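Cocco: "letztes Album", neues Label, alte Ausreden?

Forum > Musik > Pop & Singer/Songwriter

nebenspur
Am Sonntag kam die Ankündigung: Cocco macht noch eine Platte, angeblich die allerletzte, und zwar bei Gutunham. Im Newsletter steht etwas von "endlich frei" und "so, wie ich es immer wollte".

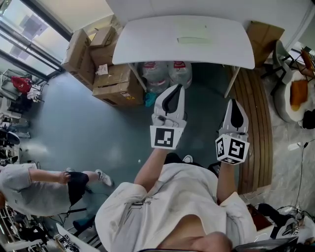 Ich würde mich ja gern freuen. Nur hatten wir genau diesen Text schon beim Wechsel zu Kusano, fast wörtlich. Damals war auch alles endlich frei, und heraus kam eine EP mit drei Stücken, von denen eins ein Remix war. Hat jemand mehr Infos als das, was im Newsletter steht? Tracklist, Produzent, irgendwas Handfestes?

Klangkiste_Ulm
Produzent soll Declan Ó Dubhghaill sein. Der hat auch die erste Platte gemacht, und die war nun mal die beste. Lass sie doch erst mal machen.

nebenspur
"Soll sein" ist das Problem. Wer sagt das? Auf der Seite von Gutunham finde ich den Namen nirgends.

Klangkiste_Ulm
Hat sie beim Konzert in der Cukosow-Halle von der Bühne aus gesagt. Ich stand vorne links. Wortlaut ungefähr: Declan und ich sind wieder im Studio.

rauschabstand
Im Studio sein kann alles heißen. Kaffee trinken zum Beispiel.
Was mich mehr stört: Die Vorbestellbox kostet 30 Euro, ist auf 660 Stück limitiert, und es gibt keinen Liefertermin. "Im Dezember" steht da. In welchem, steht da nicht. Bei der letzten Box von Kusano habe ich neun Monate gewartet und dann ein Booklet bekommen, in dem zwei Texte fehlten.

Mirabelle
@rauschabstand Dafür konnte sie aber nichts, das war das Label. Sie hat sich damals mehrfach entschuldigt. Ich finde es unfair, ihr das jetzt beim neuen Label wieder vorzuhalten. Kusano hat ihr doch jahrelang die Aufnahmen blockiert, das weiß man doch.

rauschabstand
Woher weiß man das? Es gibt genau eine Quelle, und das ist sie selbst, im Podcast. Kusano hat sich dazu nie geäußert. Kann alles stimmen, ich war nicht dabei. Aber wenn drei Labels hintereinander schuld waren, werde ich halt vorsichtig.

Mirabelle
Zwei. Die Selbstveröffentlichung zählt nicht als Label.

rauschabstand
Gut, zwei. Und beim dritten Mal war dann der Vertrieb schuld.

tapehiss77
Mal zur Musik: Kennt ihr die Demoversion, die seit gestern im Stream läuft? Der Gesang ist stark, viel tiefer als früher. Die Drums klingen allerdings wie aus der Dose. Wenn das wirklich Ó Dubhghaill gemischt hat, fresse ich meinen Plattenspieler.

Klangkiste_Ulm
Ist ein Demo, steht doch dran.

tapehiss77
Ein Demo, für das man mir im selben Atemzug eine Box verkaufen will. Dann darf ich es auch beurteilen. Auf dem Konzert fand ich sie übrigens gut, nur kam der halbe Chor vom Band.

Mirabelle
Der Chor war live! Die beiden standen hinten rechts, man hat sie bei dem Licht bloß kaum gesehen.

tapehiss77
Okay, ich saß auf dem Rang, von da war hinten rechts eine Säule. Nehme den Chor zurück, die Drums nicht.

nebenspur
Kurzes Update: Ich habe Gutunham gemailt und nach Produzent und Liefertermin gefragt. Antwort nach zwei Stunden, man freue sich über mein Interesse, Details folgten "zu gegebener Zeit". Stornieren geht wohl bis zum Versand, das ist immerhin schriftlich.

Klangkiste_Ulm
Na bitte. Dann bestell halt und stornier, wenn's dir nicht passt. Ich hab meine schon.

rauschabstand
Ich warte auf die normale LP. Falls es eine gibt, auch dazu steht nirgends was.

Mirabelle
Im Newsletter ganz unten: "weitere Formate in Planung". Wer lesen kann ...

rauschabstand
In Planung war die Live-DVD von der vorletzten Tour auch. Meldet euch, wenn jemand eine Tracklist sieht.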